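Sorting by color is not the whole story

279 shares | 2 comments

Walk into any toy store in February, when the holiday leftovers are marked down, and you will find a shelf of blocks that promise to teach your child to think. The box will say so in large letters. I bought a set from Anlow for my own kitchen table, and the leaflet inside ran longer than some tenancy agreements I have signed. Activity one, the one every parent starts with and most never get past, was to put the blocks of the same color together.

I have my doubts about activity one.

I don't doubt that children can do it. They can, very early, and that is my complaint. Matching blue to blue takes a glance. Once the pairs are made, the adult claps, the blocks go back in the bag, and everybody feels that some learning took place. The playgroup on Lokovico Street has a laminated sheet for recording it. You tick a box. I have ticked it myself, and felt pretty good about it, and I'm still not sure what I was certifying.

What gets skipped is the shape. Look at a finished color sort and notice how little the pieces have to do with each other otherwise. A heart gets parked beside a hexagon and the two are declared a match for being yellow. A star leans up to a cylinder. I find that far more interesting than the color, and the leaflet has nothing to say about it.

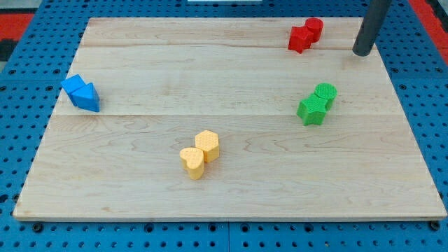
What a better question sounds like

Try asking which one would roll. Or which two could stand on top of each other without a fight. A child who has sorted by color in ten seconds flat will often stop dead at that, pick up the round one, put it down, pick it up again. It's slow and it makes a poor photo. It also can't be ticked off on a sheet, and I suspect that explains a lot about why it isn't in the leaflet.

The Jinley catalog lists 732 "early reasoning" products, and I read far more of it than was good for me. Page after page, color is the headline. Color sells. It looks tidy on a pale wooden board, and parents like tidy - I like tidy. But a neat result tells you the blocks are neat. I would want more than that before I used the word reasoning.

Keep the blocks, by all means. Throw out the leaflet. And if your kid puts the star with the triangle because they're both pointy, please don't correct them.

2 comments

dongmom_of_twins
My daughter sorts hers by which ones hurt to step on. Triangles win. Do I get a sheet for that?

plainpine
Bit harsh. Mine is not yet two and color was the first thing that clicked for her. Shapes can wait.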